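Interior Brick: Cleaning, Sealing and Repair
Frequently Asked Questions
Simside Masonry Supply

The answers on this page apply to exposed clay brick on the inside of heated buildings. Exterior walls, chimneys above the roof line and fireboxes are covered on their own pages. If your wall is concrete block or natural stone, contact the order desk before applying any product.

Cleaning

How do I remove dust from exposed brick?

Use a vacuum with a soft brush attachment, working from the top of the wall down. Keep the brush moving sideways along the mortar joints. Compressed air is not recommended indoors, as it moves fine dust into the room and into electrical boxes. A wall in a living space normally needs vacuuming two or three times a year.

Can I wash the wall with water?

Yes, in moderation. Brick and mortar take up water quickly and give it back slowly. Dampen a section with clean water from a sprayer, wash it with a pH-neutral masonry cleaner and a nylon brush, then wipe it down with a damp sponge. Pre-wetting keeps the dirty wash water from being pulled into the pores. Let the section dry overnight before judging the color.

Can I use a pressure washer indoors?

No. Consumer machines rated at 3,000 psi will cut soft mortar and can strip the fired skin from older brick. Once the skin is gone, the face becomes dusty and takes up far more water than before. The damage cannot be reversed.

Is vinegar safe?

Vinegar is a weak acid and reacts with the lime in mortar. A single diluted application is unlikely to do visible harm, but repeated use leaves the joints sandy. We don't recommend it on walls built with lime mortar. Muriatic acid should not be used indoors on any wall.

How do I remove soot?

Start dry. A vulcanized rubber sponge, sold as a dry cleaning or soot sponge, will lift most loose carbon. Cut away the surface of the sponge as it loads up. Only then move to an alkaline soot remover, and rinse it thoroughly. Wetting loose soot as a first step drives it into the brick.

How do I remove old paint?

Test first. Old paint may contain lead, and sanding or wire brushing it indoors is a health hazard. If the test is negative, a poultice-type stripper left in place under its paper cover is the most controllable method. Expect two applications for multiple coats. Some color will remain in the pores, and in soft brick the paint may be holding the surface together. Strip a test patch the size of a sheet of paper and leave it for a week before committing to the whole wall.

White Deposits

What is the white powder on my wall?

In most cases it is efflorescence: soluble salts carried to the surface by moisture and left there as the water evaporates. It brushes off dry and dissolves in water. If the deposit is hard and does not dissolve, it is more likely to be calcium carbonate, which has a different cause and needs a different cleaner.

How do I get rid of it?

Brush it off with a dry, stiff nylon brush and vacuum up the powder right away. Do not wash it off. Washing puts the salts back in solution and they return to the brick. If the powder comes back within a month, there is an active source of moisture and the source must be found before anything else is done to the wall.

Where does the moisture come from?

Common sources are a failed gutter on the other side of the wall, soil or paving piled above the floor level, a leaking pipe, an open joint at a window, and condensation. Check them in that order. Condensation is usually worst in the bottom courses and in outside corners, where the air moves least.

Can I seal over efflorescence?

No. Salts trapped behind a sealer crystallize below the surface and can push off the face of the brick. This is called spalling.

Sealing

Does interior brick have to be sealed?

No. Many interior walls are never sealed and give no trouble. A sealer is worth considering where the surface sheds grit, where the wall is behind a sink or a range, or where people brush against it regularly.

Which type of sealer should I use?

Use a penetrating, vapor-permeable sealer. Clodach Matte is the one we stock for interior work. It is water-based, leaves no film, and darkens most brick slightly. Film-forming acrylics give a gloss and bind dust well, but they slow drying and tend to turn cloudy where there is any moisture behind them. Once cloudy, they have to be stripped.

What conditions are needed for application?

The wall must be clean and dry, and the room should be above 50 degrees Fahrenheit. Do not apply Clodach Matte when relative humidity in the room is over 85 percent. Run a fan across the surface, never directly at it, until the sealer no longer feels tacky.

How many coats?

One flood coat, applied from the bottom up, followed by a second coat while the first is still damp. Wipe away runs before they dry. A second coat applied the next day will not penetrate and can leave white marks.

How far does a gallon go?

Coverage depends on the brick. Hard, smooth face brick may take a third of what a soft common brick takes. Time how long a tablespoon of water takes to disappear on the surface. If it is gone in under a minute, plan for the low end of the coverage range printed on the can.

Mortar and Repointing

When does a joint need repointing?

Repoint where mortar has receded by more than 1/4 inch, where it can be raked out with a fingernail, or where it has separated from the brick along an edge. Hairline cracks in the middle of a joint can be left alone if they are stable.

Which mortar should I use?

The new mortar must be softer than the brick. For walls built before the common use of portland cement, use a lime mortar such as Lulier 910. For modern hard-fired brick, a Type N mix is normally suitable. A hard mortar in a soft wall forces movement and moisture through the brick, and the brick edges break away.

How deep should I rake out?

To at least twice the width of the joint, and back to sound material. Square off the back of the cut. A V-shaped cut gives the new mortar very little to hold on to. Use a hand chisel on narrow joints. Angle grinders are fast, but overcuts into the brick stay visible permanently.

How do I match the color?

Mortar color comes mostly from the sand. Crush a piece of the old mortar, dissolve the lime, rinse what is left and compare it with the sand samples in our kit. Make up small test biscuits and let them dry fully before comparing. Wet mortar is always darker than dry mortar, and lime mortar keeps getting lighter for some weeks.

Do I need special tools?

A plugging chisel, a pointing trowel narrower than the joint, a hawk, and a spray bottle cover most interior jobs. The Söderlund joint rake is useful on straight runs with uniform joints. It is less useful on irregular handmade brick, where the guide wheel catches.

Furniture, Fixtures and Daily Use

Can furniture stand directly against a brick wall?

On an inside partition, yes. On an outside wall, leave a gap of 2 inches or more for air movement, particularly behind closed-back cabinets and upholstered pieces. Tables are less of a concern, as air passes freely below the top. On curved walls a straight-edged piece will leave a varying gap anyway, and it is enough to keep the nearest point clear of the surface. Add felt or rubber bumpers if the piece tends to move. Paint and lacquer rubbed onto brick are difficult to remove.

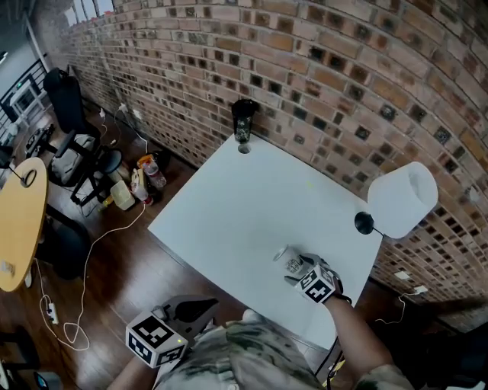 A reader wrote to say that the 2-inch gap had made no difference on her outside wall, and that the mildew behind the bookcase stopped only when she took off the solid back panel. This agrees with our own experience on cold walls. Where a cabinet is tall and closed, cut vents at the top and bottom of the back or remove it. The gap alone may be too narrow for air to circulate behind a full-height piece.

Should I drill into the brick or the mortar?

For light loads, drill into the mortar joint. A hole in mortar can be filled later and will not show. For shelves and other heavy loads, drill into the center of a sound brick and use a sleeve anchor of the correct length. Set the drill to rotary only for soft or hollow brick. Hammer action can break out the back of the unit.

Can I hang things without drilling?

Spring-steel brick clips grip the top and bottom edges of a single brick. They need recessed joints and a brick height that falls within the range marked on the package. They do not work on flush or painted joints. Adhesive strips do not hold reliably on any unsealed brick.

Will lamps or heaters damage the wall?

Ordinary lamps will not. Portable heaters should be kept 3 feet away, mainly to protect sealers and any nearby finishes. Strong local heat dries one area of the wall faster than the rest and may draw salts to that spot.

Ordering

Do you sell sample sizes?

Clodach Matte is available in half-pint bottles and Lulier 910 in 5-pound bags. Sand sample kits are loaned against a deposit.

Can I return unused material?

Unopened cans and tools can be returned with the receipt. Bagged lime and mortar cannot be returned once they have left the warehouse. The counter is closed on Saturday, and orders placed after 2 p.m. are picked the next working day.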